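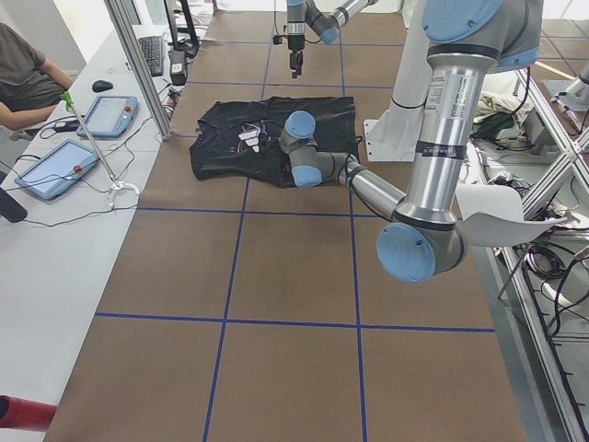
Folding T-Shirts on a Taped Table

By Shirley Kettle

Print this page | E-mail this page

A bed is a poor place to fold laundry. It is too low and too soft, and the shirt sinks in wherever you press on it. A table at waist height works better, and a table marked off with tape works better still if you want a drawer full of shirts that come out the same size.

These tips are for ordinary short-sleeve cotton T-shirts. Long sleeves and polo shirts are covered at the end.

Setting up the table

Clear the whole table. Wipe it down and let it dry before you put anything on it. If the top is rough or has old paint on it, cover it with kraft paper from a roll and tape the paper under the edges, pulled snug. Paper also shows lint and crumbs, and when it gets dirty you can throw it out and roll on another piece.

Use painter's tape for the lines. Masking tape will do for an afternoon but gets hard to lift if it stays down for weeks. Duct tape leaves glue behind. Blue is easy to see on brown paper or on a plain table top, and you can see it past the edge of a white shirt or a black one.

Measure the inside of your drawer first. Ours at the Hartley Street house is 13 inches from front to back, so I wanted a folded shirt a bit shorter than that. Take the width of the drawer, decide how many rows you want across, and that gives you the width of the fold. Write both numbers on the paper near the edge of the table where you won't lose them.

Lay the long strips first, running the length of the table, then the short ones across. Mark each end with a pencil tick and stretch the tape between the ticks before you press any of it down. If you press as you go, the line wanders.

The shirt itself will cover more than one rectangle when it is open. That's fine. One rectangle is for the finished fold, and the lines around it are there to help you get the body straight.

Before you fold

Turn every shirt right side out and do this for the whole load at once. Check the underarms and the neckband for stains. A mark that has been through a hot dryer is a lot harder to get out, so anything doubtful goes back in the wash pile.

Shirts should be completely dry. Feel the neckband and the bottom hem, where the cloth is doubled.

If a shirt has been sitting balled up in a basket, shake it out hard by the shoulders and lay it down. Smooth from the middle out to the side seams with flat hands. You don't need to get rid of every crease. Small ones mostly relax in the drawer, and the deep ones need an iron or a few minutes in the dryer with a damp washcloth.

The fold

1. Lay the shirt flat with the bottom hem along one of the tape lines. Face up or face down is up to you. Face down leaves the print on the outside, which helps if you pick shirts by the picture. Face up puts the print on the inside and saves it some rubbing.

2. Pull the side seams straight. On a cheap shirt the seams often twist toward the front after washing. Don't fight it. Line up the shoulders and the hem and let the seams go where they want.

3. Fold one sleeve in over the body. Keep the sleeve flat and run the side of your hand along the edge.
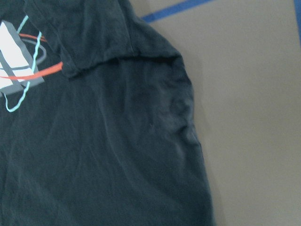

Sleeve folded in over the body of a dark T-shirt. It overlaps part of the print.

4. Fold the other sleeve in the same way, then bring each side in so the shirt is as wide as your rectangle. The two sides may meet in the middle or overlap. Either is all right as long as you do every shirt alike.

5. Bring the bottom hem up to just below the neckband.

6. Fold in half again, or in thirds for a shallow drawer. Slide the finished shirt over the rectangle and check it against the tape. If it hangs over, open the last two folds and make the sides narrower. You can usually leave the sleeves as they are.

A word about prints. Thick rubbery prints can stick to each other when they are folded face to face and packed tight, mostly in a hot closet. Put a sheet of plain tissue between the layers, or fold so that the print lies against bare cloth. Never iron straight onto one. Turn the shirt inside out, or put a dish towel over it.

Dark shirts

Black and navy cotton picks up everything. Fold the darks first, while the paper is clean, and leave towels and anything fuzzy for last. Go over the table with a lint roller between loads. Black T-shirts that have gone a little gray or dusty looking are usually just faded, and no amount of brushing will bring the color back. Wash them cold and inside out from then on. If the gray comes off on your finger it is detergent, and an extra rinse should take care of it.

Looking after the tape

Check the lines every so often, and look closely at the places where two strips cross.
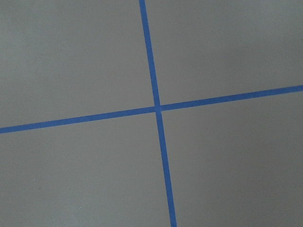

The tape is double thickness at those spots, and a hem or a loose thread can catch on a raised edge there. Press the crossings down with the back of a spoon. If an end keeps curling, cut it back square with a utility knife and put a fresh piece over it. I cut a new strip the full length when one gets fuzzy along the side, because short patches never seem to line up.

To take the tape off a bare table, pull it back low over itself and slowly. Any glue left behind comes up with a little dish soap on a warm cloth. Try that on a corner first if the table has a wax finish.

Malcolm Whiteley wrote in June to say he skips the crosswise strips and uses a yardstick for the short side. That would suit a narrow table. He folds for the Fimdale clothing drive and did 202 shirts this year using two long lines and nothing else. He also puts a chair at each end for stacking, which I have started doing.

Putting them away

Stand the folded shirts on edge in the drawer if it is deep enough. You can see all of them, and taking one out doesn't upset the rest. A half-empty drawer needs a shoebox lid or a bookend to hold the row up. On an open shelf lay them flat and keep the stacks low. Heavy shirts go on the bottom.

Long sleeves: fold the side in, then turn the sleeve down so it runs along the body. Polo shirts: button the top button, fold face down, and leave the collar standing. Tank tops only need folding in half lengthwise and then in thirds. Children's shirts need a smaller rectangle, and one corner of the table can be marked off for them with two more strips.

Related tips

Lining a Drawer With Leftover Wallpaper
Getting Deodorant Marks Out of Dark Cotton
What to Do With Single Socks
Cutting Kraft Paper Straight Off the Roll
When to Replace an Ironing Board Cover

Contact us | Copyright Fimdale Home Pages | Back to top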